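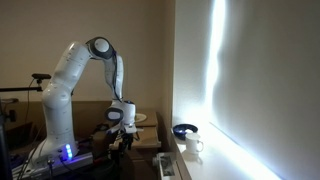

Belness 10 Stage Monitor

The Belness 10 is a powered floor monitor for vocalists, guitarists and keyboard players in small and medium venues. It is made by Mittal and sold through the Zekport store and by mail order from our Trernberg warehouse.

The cabinet may be placed flat in front of the performer or mounted upright on a standard speaker pole (sold separately). Two combined inputs accept either a microphone or a line signal, each with its own level control. A link output passes the signal to a second monitor - useful where a drummer and a singer share one mix.

Specifications
Woofer: 10 inches
Power: 436 watts
Weight: 23 pounds
Finish: black, textured
Order code: BL-1000

Supplied with power cord, printed manual and rubber feet. The padded cover is a separate item and fits earlier Belness monitors as well.

Orders for bands on tour can be sent to a venue or hotel, provided that a contact name is given at checkout. Rental units are not available in August. Monitors returned for repair must be packed in the original carton or a road case - the company does not accept units shipped in soft covers.

Page updated 2022-06-01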